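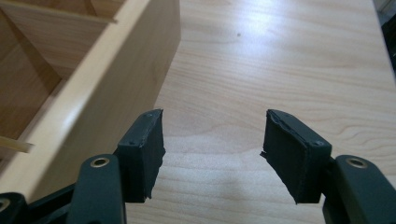 Kallarari's pencil problem goes to a vote

Residents of Kallarari will decide in May whether the town library should keep lending out stationery, a service that has run for 9 months and has so far cost more in staplers than anyone had budgeted.

The desk drawer scheme, as the library calls it, lets cardholders borrow pens, hole punches, rulers and scissors for up to 10 days. It was the idea of head librarian Chantal Beaulieu, who noticed that people kept walking off with the front desk's supplies anyway and thought the habit might as well be given a due date.

Borrowing has been brisk. Returning has been more of a regional custom, observed in some neighborhoods and unheard of in others. The library began with 60 pairs of scissors and now describes its collection as "core holdings." The tape dispensers come back on time and without tape.

"We lend novels that come home with jam in them," Beaulieu said. "I don't see why a glue stick should be held to a higher standard."

Town council member Zdislava Beneš would like it held to one. At last month's meeting she asked how a pencil can be returned in the condition in which it was borrowed, a question that took up most of the evening. The library's current policy is that a pencil is considered returned if it can still be picked up. Beneš called this "a very generous reading of the word pencil" and proposed a minimum length. The council then spent a while looking for a ruler, all of the library's being out on loan.

The measure before voters would keep the scheme going with a refundable deposit of $2 on anything with a moving part. Under the compromise, pencils, erasers and paper clips would be reclassified as gifts. A rival proposal to charge late fees was dropped after staff pointed out that the fee on an overdue paper clip would pass the value of the clip before lunch.

Local business is split. Jillent, the office supply store on the main street, opposed the scheme at first and has since come around, having sold the library replacements for nearly everything it has lent. The Urban copy shop two doors down remains against it and has chained its own pens to the counter with a thickness of chain usually seen on bicycles.

The neighboring town of Rirora, which has been watching closely, says it has no plans for anything similar. Its library did confirm that a heavy-duty three-hole punch bearing a Kallarari sticker turned up in its book drop this spring, and that it works very well.

Beaulieu has asked for it back. Rirora has replied that the punch is currently checked out, and has offered to put her on the waiting list.

Ballots can be filled in at the library during opening hours. Voters are asked to bring a pen.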